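31. März 2021

Sauerteig, Ansatz Narkby, fünfter Tag nach Umstellung auf Roggenvollkorn.

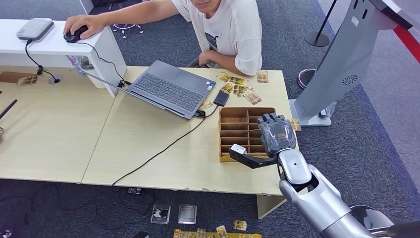

Fütterung um 7:10 Uhr, 200 g Mehl, 200 g Wasser, Verhältnis unverändert. Raumtemperatur in der Küche niedriger als gestern, Heizung über Nacht abgesenkt. Verdopplung erst nach gut sechs Stunden, gestern waren es knapp fünf. Geruch mild, leicht nach Joghurt, kein Aceton. Oberfläche gewölbt, beim Nachmessen am Gummiband noch nicht eingefallen.

Hauptteig mittags angesetzt: 1.000 g Mehl, davon ein Fünftel Roggen, Salz 2 %. Autolyse 40 Minuten. Teig beim zweiten Dehnen und Falten klebriger als im Dezember, vermutlich die neue Charge von Ueda. Wassermenge beim nächsten Mal um 5 Prozentpunkte senken und sonst nichts ändern, sonst ist der Vergleich wertlos.

Mail von Chrysanthi Kontogiannis: Sie führt ihren Ansatz deutlich fester und füttert nur einmal täglich. Triebkraft laut ihrer Tabelle trotzdem gleich. Ihre Werte übertragen, Spalte für die Mehltemperatur ergänzt. Rosalía Aguirre noch nach dem Aschegehalt fragen.

Stückgare ab 17:30 Uhr im Kühlschrank, zwei Gärkörbe, abgedeckt. Backen morgen früh, 250 °C fallend auf 210 °C. Ofenthermometer vorher prüfen.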